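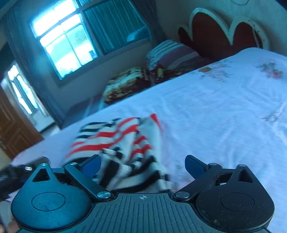
毛衣叠好放进柜子，过两个星期再拿出来，还是一团，有读者在我们上一期的留言里这样写道，她说她已经放弃了，现在所有的针织衫都堆在床尾，哪件在上面就穿哪件。

我把这条留言念给德丽塔·约内斯库（Drita Ionescu）听的时候，她正在厨房里给我倒茶，水都快漫出杯子了，她还在笑。“堆在床尾有什么不好呢？”她说，“我自己也堆的呀。堆在床上总比挂在衣架上强，挂在衣架上才是要命的。你让她放心堆着，堆两天没关系，第三天我们再来谈叠的事。”

约内斯库做针织衣物的整理和修补已经八年了，工作室叫Perkasent，说是工作室，其实就是她家朝南的那间房，加上半条走廊。我去的时候是八月，按说谁也不会在八月想毛衣的事，可她说她最忙的恰恰是这个时候，大家休假，在家里翻柜子，翻出去年冬天胡乱塞进去的东西，这才发现肩膀上鼓了两个包，或者袖子比身子还长，于是就打电话给她。电话一般是早上来，她说早上的人比较有决心，到了下午就都算了。

我们原本约好谈一个小时，结果茶续了好几回，聊到天色都暗了。她讲话有个习惯，喜欢从一件具体的衣服讲起，绕一大圈，绕到她外婆的阳台上去，再绕回来，所以下面的内容我做了一些整理，顺序和当时不完全一样，不过话都是她的话。

先说床。她坚持认为叠毛衣最好的地方就是床，桌子不行。“桌子太硬，也太窄，你把一件大毛衣摊上去，袖子就挂在桌边了，一挂下去就往下坠，你这边刚理平，那边又拽歪了。床多宽啊，你把两只袖子都伸开，它们就乖乖躺在那儿。”我说我家的餐桌也不算小，宽80厘米，她摇头，说80厘米叠衬衫可以，叠毛衣还是憋屈，尤其是男式的，再加上高领，根本转不开身。

床上要先铺平。她说被子最好掀开或者抱走，只留床单，床单拉一拉，颜色浅一点的更好，因为深色的毛絮、断掉的线头落在浅色床单上一眼就看得见，捡起来也方便。碰到浅色的毛衣呢？她想了一下，说那就反过来，垫一条深色的毛巾，“不过说老实话我也懒得垫，我就用手摸，摸比看准。”

然后她讲到了条纹。这一段她讲得最起劲，杯子都放下了。

“你知道我最喜欢别人拿什么来吗？条纹的。因为条纹会告诉你它歪了没有。一件纯色的毛衣，侧缝拧过去了，你看不出来，你穿在身上就觉得哪里别扭，又说不上来。条纹的你往床上一放，前片的条子和后片的条子对不对得上，袖子上的条子和身上的条子是不是平的，全在眼前。我教人叠衣服，第一课永远是用条纹衫，等于衣服自己给你画好了格线。”

我问她具体怎么叠，她索性回房间拿了一件来示范。叠法她讲得很慢，我照着记下来了：衣服正面朝下，先不急着折，两只手从领口往下摆的方向轻轻抹，像抹平一张揉过的纸；抹的时候不要拉，手掌贴着走就行。抹平以后看两边的侧缝，让它们各自待在最外侧。接着把一只袖子连同一条窄窄的身片往中间折，袖子顺着身子的方向往下放，袖口如果太长，就在下摆那里再折上来一小段。另一边照做。最后从下摆往上折，薄的折三下，厚的对折一下就够了。

“厚的千万别贪心，”她说，“有的人看网上把毛衣叠成一个小方块，立在抽屉里，像书一样，觉得好看得不得了。薄的羊毛衫可以，粗针的你去立一个试试，它自己会慢慢散开，像面团发起来一样！而且折的次数多了，折痕那里的绒都压死了，你冬天穿出去，胸口一道杠。”

我承认我就是那个把毛衣叠成小方块的人。她看了我一眼，很宽容地给我添了一块饼干。

关于袖子，她另有一套讲究。很多人习惯把两只袖子在背后交叉，像抱着自己一样，她觉得也可以，只是交叉的地方会厚出一块来，几件摞在一起就往一边倒。她的办法是让袖子平行着放，各走各的。如果袖子是蝙蝠袖或者灯笼袖，那就别管规矩了，怎么平怎么来。“我外婆那时候，袖子全都塞在里面，从外面看就是一个方方的枕头，漂亮是漂亮，可是你一抽出来，里面全皱了。她一边抽一边骂，骂完第二年还是那样塞。”

她外婆住在卡塞雷斯（Cáceres），她小时候每年夏天都去。那里的夏天热得厉害，毛衣却偏偏是夏天洗的，因为干得快。外婆把洗好的毛衣平摊在阳台的一张旧床板上，上面再盖一层薄布，怕太阳把颜色晒淡。红色最容易淡，她说，红色和黑色织在一起的又最容易出另一种麻烦，就是掉色，红的跑到白的上面去，原本干干净净的米白底子变成粉的。“我有一件小时候的毛衣就是这样变成粉色的，我哭了一个下午，外婆说粉的也好看嘛，你看多特别。后来我真的穿了好几年。”

所以遇到白底配红、配黑的针织衫，她现在是怎么洗的呢？她的回答很干脆：冷水，单独洗，别泡。许多人以为泡着温柔，其实泡得越久，颜色越有时间乱跑。她会先拿一块湿的白棉布，在衣服里侧红色的地方按一按，布上干净就放心洗，布上有颜色，就洗得更快一点，水里放洗羊毛的洗涤剂，压几下，换水，再压几下。压的时候手指并拢，从上往下，别搓。洗完也别拧，卷在大毛巾里，人可以跪在上面。她说到这里真的跪到地毯上给我看，站起来的时候膝盖响了一声，我们两个都笑了。

晾的话，平铺。她用的是一种可以叠起来的网架，牌子叫Virkora，买了很多年，网面有一个角已经松了，她用线缝回去了，接着用。“这个架子我夸过它也骂过它，腿太矮，我弯腰弯得累，可是它透气，下面也能干。”没有网架的人，她建议把衣服摊在毛巾上，毛巾摊在床上，开窗，半天以后翻个面，毛巾也换一条。我问她床单会不会潮，她说会的，所以最好早上做，到晚上睡觉前就干了，“你要是晚上九点钟才想起来洗毛衣，那天就只好睡沙发。”

讲到这里我提起了留言里那位读者的问题：为什么叠好了，过两个星期还是一团？

约内斯库说她猜是柜子太满。她见过太多这样的柜子，叠得很整齐，一摞一摞的，可是每一摞都高，最喜欢的那件又总在最底下，早上赶时间，手伸进去一抽，上面的就跟着塌下来，塌下来以后推回去，关门，下次再抽。“叠得再好也经不起这样抽。我跟客人讲，一摞别叠得太高，高到你要用下巴去压着，那就太高了。常穿的放上面，不常穿的，就坦白承认它不常穿，收到箱子里去。”

她用的收纳箱是布面的，能透气，里面放几块雪松木。樟脑丸她不用，她受不了那个味道，说外婆的毛衣就是那个味道，十二月的教堂里全是那个味道。雪松木用久了没味了，拿砂纸磨一磨就又有了。放进箱子以前，衣服一定要洗过，哪怕只穿过一次，领口那里也沾过皮肤，虫子喜欢的就是这个。这一条她反反复复说了好几遍，还叫我务必写进去，所以我写进来了。

工作室的生意怎么样？我本来不太好意思问，倒是她自己说起来的。她每年过手的衣服大概连她自己也说不清，她不数，但她有一个本子，每件修补都贴一小段用过的线，旁边写上名字和毛病，“腋下脱线”“狗咬的”“前男友的，要改小”。本子已经很厚了，用橡皮筋箍着。线是另一笔开销，她去年清点了一次，房间里攒的线够补3,000件衣服，她说完自己也吓了一跳，马上又补了一句，说颜色总归是不够的，红色尤其不够，红色有无数种，客人拿来的永远是她没有的那一种。

补条纹衫的时候，颜色就更讲究。条纹断在哪一行，新的线就得从哪一行接进去，早一行晚一行，边缘就毛了。她说补一个小洞可能只要一杯茶的工夫，配线却要配上半天，得拿到窗边，等云过去。她有时候会把衣服摊在床上，把候选的线一根一根放在上面，人走开，去做饭，过一会儿从门口突然看一眼，哪一根她没看见，就用哪一根。我觉得这个办法真是妙极了，回家以后拿来挑过袜子，也很管用。

她也在一个叫Movum的社区空间开课，教大家整理换季衣物，课不长，一个上午，学员自己带衣服来。第一次开课的时候她准备了一张讲义，600字，写得密密麻麻，结果没有人看，大家都在互相看别人带来的毛衣，问你这件是哪里来的，这是谁织的呀。后来她就不发讲义了，一上来先让每个人讲一讲自己带来的那件。有人带的是结婚那年买的，有人带的是孩子小时候穿的，根本没打算再穿，只想知道怎么放才不会坏。

“这种衣服我就教他们卷起来，”她说，“不折，里面垫一张无酸的薄纸，卷成一个松松的卷，放在箱子最上面，别拿东西压它。每年夏天拿出来透透气，摊在床上，看看有没有虫眼，再卷回去，卷的时候换个方向。也就这点事。可是大家喜欢做，你知道吗，他们发邮件给我，说今年又拿出来看过了。”

我问她有没有她自己也叠不好的衣服。她笑了半天，说有啊，带帽子的。帽子往后折也鼓，往里折也鼓，她试过把帽子当口袋用，把整件衣服塞进帽子里，叠出来像一颗卷心菜，女儿说很可爱，她就由它去了。还有开衫，扣子要不要扣，她前后改过三次主意，目前的主意是扣上最上面和最下面的两颗，中间随它，明年也许又变。

临走的时候她送我到楼下，一路上还在讲。她说起最近有位客人寄来一件毛衣，信封里附了张纸条，问能不能把袖子缩短，她量了又量，发现袖子一点不长，是被衣架拉长的，于是洗了一次，平铺着把它慢慢推回原来的尺寸，一针也没动，就寄回去了。“我没好意思收钱，”她说，“只收了邮费。不过我把衣架画在纸条背面，上面打了个叉。”

她还托我带话给那位把毛衣堆在床尾的读者：从最上面那件开始，一天叠一件就好，叠完如果不满意，抖开，明天再叠。课程秋天重新开始，报名直接去Movum的前台登记，记得带一件自己的毛衣，最好是有条纹的。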